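El lavadero municipal de Lovberg amplía su horario y estrena turno de noche

El lavadero municipal de Lovberg abrirá hasta las 22.00 a partir de junio, dos horas más que hasta ahora. El cambio responde a las peticiones de los vecinos que trabajan en el polígono de Flindwood, muchos de los cuales salen del turno de tarde cuando el local ya ha cerrado.

La concejala de Servicios, Oriana Insaurralde, presentó la medida en el último pleno, donde salió adelante sin votos en contra. El nuevo horario se mantendrá a prueba durante cuatro meses. Después, el ayuntamiento decidirá si lo conserva todo el año o solo en los meses de verano.

El precio del lavado no varía. Los abonos de 10 usos seguirán a la venta en el mostrador y podrán comprarse también en la biblioteca del barrio de Zaki, que hasta ahora solo atendía las recargas. Los abonos adquiridos antes del cambio conservan su validez.

«La gente nos decía que llegaba con la bolsa de la ropa y se encontraba la persiana bajada», explicó Insaurralde. «No pedían más máquinas, pedían poder entrar a otra hora».

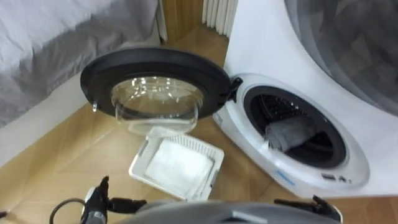 Una lavadora de carga frontal con la puerta abierta.

El servicio lo gestiona la empresa Sasbridge, que ganó el último concurso y tiene contrato por dos años más. Su encargado en Lovberg, Wenceslao Villalba, señaló que la ampliación obligará a reorganizar los turnos de limpieza – hasta ahora se hacía al cierre – y que la última colada deberá ponerse antes de las 21.00. Las secadoras podrán utilizarse hasta media hora antes de cerrar.

Según los datos que Sasbridge entregó al pleno, casi 70 hogares usan el lavadero de forma habitual. La mayoría vive en los bloques antiguos del centro, con cocinas pequeñas y sin galería, y acude por la tarde. El resto son sobre todo inquilinos de habitaciones y temporeros que pasan en el pueblo parte del año.

La oposición apoyó el nuevo horario, aunque pidió que se revise la iluminación de la calle de acceso, donde dos farolas llevan apagadas desde el invierno. Insaurralde se comprometió a que estén reparadas antes de que empiece el turno de noche.

También queda pendiente la parada de autobús. La línea que une Flindwood con el centro termina ahora a las 21.30, y el ayuntamiento ha solicitado una salida posterior para los usuarios del último tramo. La empresa de transporte no ha contestado todavía.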